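My second winter with the stream

When I moved to Prirkholm I did not plan to become a person who carries a thermometer in her coat. But there is a stream behind our street, and in November it turned orange, and after that I could not walk past it in the same way.

The orange was from iron. I know this now. Old drainage pipes under the fields let the iron come out of the soil, and when the water meets the air it becomes rust, very fine, and it lies on everything. It is not a poison in the way people think, but it covers the gravel, and the trout need clean gravel for their eggs. Hjørdis Strand, who has measured this stream since before I could speak the language, explained it to me on the footbridge. She then gave me a pair of waders which were two sizes too large. I think I had been recruited.

So this is my second winter of going to the same five places with a bottle, a notebook and a white tray. I write down the temperature, the smell (there is a column for smell), and how far I can see down a tube that has a black cross at the bottom. Then I kick the stones a little and hold the net behind my feet. What comes into the net goes in the tray and I try to give it a name.

In the beginning I could only say "worm" and "not worm". Now I know the mayflies from the stoneflies: most mayflies here have three tails and the stoneflies have two. Stoneflies are the ones you hope for, as they cannot stand dirty water. Last winter there were none below the farm bridge. In my newest sample from that place there were 2, very small, and I looked at them for so long that my tea became cold.
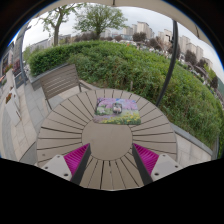

The round table outdoors, with the garden picture board on it.

I do not want to make too much of two insects. Olumide Garba, who puts all our numbers into the big spreadsheet, wrote to me that one sample is a story and ten samples are a result. He is right and I was a little annoyed with him for one evening. The spreadsheet has 2,690 lines now, and mine are 158 of them. It is a pleasant feeling to scroll and find my own spelling mistakes there.

What has changed at the farm bridge is that the bank was planted. In the spring 376 young alders and willows went into the ground along the side where the cows used to drink. The cows have a trough now. I planted perhaps a tenth of the trees and I had pain in my back for a week. Some of them were eaten by deer, and one row stood too near the water and went away with the first high flood. The others look like sticks, but they are sticks with buds.

The iron is a slower matter. There is a proposal to dig a shallow pond where the worst pipe comes out, so that the rust can sink there before the water goes on to the stream. Catriona Lennox has drawn it very nicely. The owner of the field has neither said yes nor no. He came down to look at my tray in the autumn and asked what the shrimps eat, and I told him mostly old leaves, and he stayed for quite a long time.

Somebody asked me under the last post which net I use. It is a simple hand net with a one-millimetre mesh, and the handle is from an old broom. For a beginner it is enough. Please rinse it and dry it well before you go to another stream, also when you are tired and it is raining.

My next round is in the first week of the new month, at eight in the morning if there is no ice on the path. I have bought thicker socks for the waders.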